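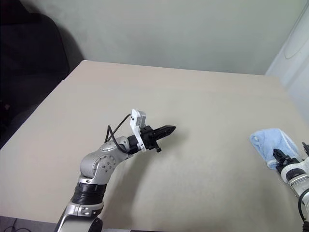 Figure 6. Cloth in the right gripper, left gripper closed.

Section 4: Folding a Towel

Read this section before you promise anyone a folded towel. The Corketti two-arm kit can do a number of chores, and the Zalia control software lists 82 of them in its task menu. Folding is on the list. So is "tidy," which we suggest you leave alone until you have read Section 9.

Before you start

You will need the calibrated arms from Section 3, one small towel and a table with nothing else on it. A mug left near the back edge counts as something else. The arms will find it before you remember it.

Pick a towel in a color that stands out from the tabletop. Light blue on beige works well. Beige on beige has been tried, and the arms spent the session pinching the table.

NOTE: Use a towel you don't love. The grippers are gentle by factory standards, but factories rarely handle terry cloth, and loose threads along a frayed edge can catch in the fingers.

Setting up

1. Clear and wipe the table. Crumbs confuse the depth reading.

2. Check that the cable on each arm has enough slack to let the wrist turn all the way both ways. If it pulls tight, go back to Section 3, step 11.

3. In Zalia, open Tasks, then Cloth, then Fold Small. Do not choose Fold Fitted Sheet. It is there because Karaki, who supply the task pack, are optimists.

4. Set the speed to 30 percent. You can raise it later, once you have watched a few runs and your nerves have settled.

5. Drop the towel on the table within reach of both arms. Don't lay it out nicely. If you flatten it by hand you have done the hard part yourself, and the machine will take the credit in the log.

6. Press Start and step back behind the arm reach line you taped down in Section 2.

CAUTION: Keep hands, sleeves and hair out of the work area while either arm is powered. A closed gripper that isn't moving may be waiting for its turn. Press Stop and wait for the solid amber light before you reach in.

What should happen

One arm picks up the cloth and raises it a little. The other waits with its gripper closed until the software has settled on a corner. This can take up to 30 seconds and looks a good deal like a person standing in a kitchen trying to recall why they came in. Let it think. Pressing Start again only sends it back to the beginning.

Once a corner is chosen, the second arm takes hold and the two of them stretch the towel, lay it flat and fold it in half, then in half again. A full run is set to time out at 900 seconds. You could fold the rest of the basket in that time — most owners do, the first week, mainly to make a point.

If it doesn't work

The arm lifts the cloth and puts it down, over and over.
It can't find a corner. Give the towel a shake and drop it again. Thick hems are easier than thin ones.

Both arms grab the same spot.
Run Arm Offset in the Ikamel calibration tool, then restart the task.

The gripper closes on air.
Wipe the wrist camera lens with a dry cloth (a different cloth) and check that its bracket is tight.

The task ends with "Fold complete" and the towel is a lump.
The software scores the fold by its outline, and a tidy lump can pass. Turn on Strict Check under Cloth Settings. Expect to see "Fold complete" a lot less often.

NOTE: The April update made single towels more reliable. Piles are still beyond it. If you give the arms a heap of laundry they will pick one item and move the rest around, so feed towels one at a time and carry the finished ones to the shelf yourself. Putting away is not in the task menu.

When you are done, choose Park Arms and wait for both to stop before switching off the power. For wiping tables, go on to Section 5.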